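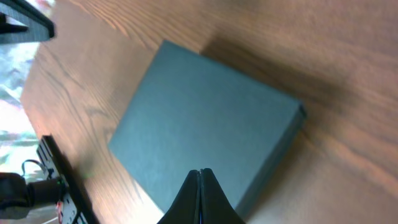 A flat box on the wooden table.

I'd been trying to pin Veerle Verstraete down for a chat since December, and when she finally rang back it was to ask if I minded talking while she ate her lunch. I didn't mind at all! She's been mending and rebinding books for 30 years, the last four of them in the old chandler's shop on Penditz Lane, and if you've ever handed over a cookery book held together with an elastic band, chances are she's the one who gave it back to you in one piece.

"People come in apologising," she told me, between mouthfuls. "They put this poor thing down in front of me and say sorry, it's only a paperback, it's not worth anything. And I say well, you carried it here in the rain, so it's worth something to you."

She grew up over a bakery and didn't see the inside of a bindery until she was 19 or 20 (she can't remember which, and her sister says she's wrong either way). The man who took her on was called McIntyre, and he had her folding paper for almost 57 days before she was let near a needle.

"I hated him for it. I went home every night and folded the napkins, the post, my bus ticket. But my folds are still straight, so there you go."

I wanted to know what comes in most. Bibles, I guessed. Wrong! It's children's books, by miles, and then recipe books, and then road atlases, which surprised me because I thought we'd all thrown ours out. One customer has a Berketel walking guide from 61 that she's now sewn twice, and he still won't stop putting it in his back pocket.

"I've told him. I said if you bring it again I'm keeping it."

We got on to glue, as you do. I had always used the ordinary white stuff from the kitchen drawer on anything that came loose at home, and I owned up to this, and there was quite a long silence on the line. Veerle uses wheat paste for most paper repairs and cooks it up herself in a milk pan. It keeps for a few days in the fridge, next to the actual milk, and yes, her husband has made that mistake. Sticky tape is the thing she really can't bear.

"It goes brown, it goes hard, and then it falls off and leaves the brown behind. I spend half my life taking off tape that somebody's dad put on in a hurry. Please write that down. No tape."

Written down.

These days she shares the bench with Rungnapa Limsakul, who came for a weekend class, asked if she could come back, and then sort of never left. Rungnapa does the boxes and the covers, and she's the one behind the marbled papers in the window at the moment. I got her on the phone for a minute too, though she said she'd much prefer to be working.

"I like the bit when the boards go on," she said. "Before that it's a heap of paper. My mum asks what I do all day and I say I'm waiting for things to dry."

The pair of them are taking a table at the Plondari book fair again this spring, mostly small repairs done while you wait, and Veerle will look over anything you bring for nothing. I asked if she ever turns a job down.

"Wet books. If it's soaked, put it in the freezer and ring me first, don't come in dripping." She thought about it. "And diaries, if they're recent. I can't help reading them."

I've got my gran's old hymn book to take in, with the spine hanging off and (I'm so sorry, Veerle) quite a lot of tape.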